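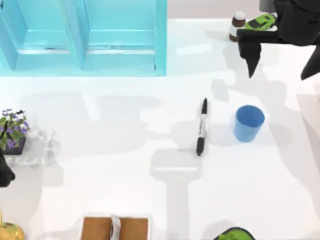 Turquoise cabinet with two compartments, seen from directly above.

The Plindilska drawing: a second opinion

Several readers have written in about the small chalk study at the Plindilska print room, the one a new essay by Rosaura Pacheco says was the source for the big harbour painting at the Zoëga. I went to look at it in November, and I came away less sure than when I went in.

The case goes like this. The drawing shows a woman bent over a basket, one arm thrown back behind her. The painting, done some 18 years later, has a man on the quay in much the same pose. Pacheco lays one over the other, turns the drawing slightly, and the shoulders match. She then finds the basket again in the shape of a moored boat, and the woman's headscarf in a cloud.

The shoulders I will grant her. The boat I can just about see if I squint. The cloud is a cloud.

My trouble is with how the match was found. Anyone who has spent an afternoon in a print room knows how many bent figures there are. The Plindilska catalogue lists 1,060 sheets from this circle alone, and up to 20 of them show somebody stooping with an arm out behind. It was a stock pose, taught to apprentices from plaster casts. Pick any one of those sheets, allow yourself to rotate it, and I suspect you would get shoulders that fit.

Then there is the plain question of whether the painter ever saw the thing. Pacheco says he "must have known" the album when it belonged to the Itodier family. Must he? The family's letters mention visitors by name and he is not among them. Mohit Tripathi, who has read far more of those letters than I have, tells me there is a gap of two years where a visit could be hiding. That is fair, but a gap in the letters will hold anything you care to put in it.

I would change my mind for a sketchbook page, a bill, even a grumpy note from the housekeeper. Until then I'd call it a likeness - a nice one - and leave the word "source" off the wall label. The Zoëga has already printed it, I'm sorry to say, in the new guide.

Pacheco's essay is in the current Tovau and is worth reading for the part on paper and watermarks, where she is on much firmer ground. The drawing can be seen by appointment, mornings only. Ask for the second album, as the first is away being rebound.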